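3. Workspace and Task

The student project ran for 17 weeks as part of the second-year automation course. Each group of five shared one bench and had one task to finish on it: put a hand tool into a plastic tub using two robot arms. Both arms are fixed to one aluminum rail along the near edge of a white table, with gray walls on the other three sides. Figure 1 shows the bench with the tub between the arms.

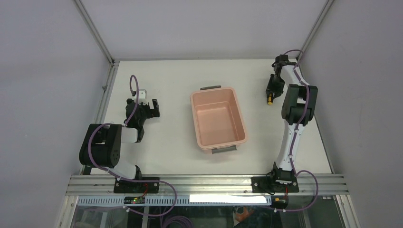

Ebenezer Amegashie

Figure 1. Bench with both arms and the tub.

The tub has a dark gray handle at each short end. We set it with the long side running front to back, so that one handle faced the rail. Groups were free to pick which arm would do the lifting – most of them chose the right one. Cables were checked by hand before every session, as a loop caught on a joint had stopped two early runs.

3.1 Start Positions

For the tool we used a small screwdriver with a yellow and black handle. In the layout of Figure 2 it lies to the right of the tub, near the back of the table, with the tip toward the back wall. Both grippers are open. 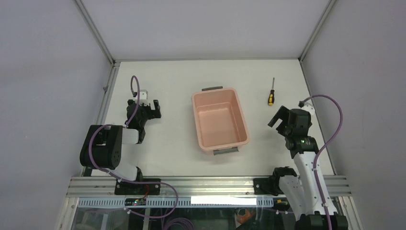 Department of Automation, Vesturwood Technical College

Figure 2. Layout with tub and screwdriver.

Each group recorded 40 runs from its chosen layout. A run counted as complete when the screwdriver was in the tub and both grippers were clear of it. Runs stopped by hand were kept in the log and marked as stopped. After duplicate entries were removed, the log held 613 runs from all groups, including practice runs. Section 4 gives the results by group.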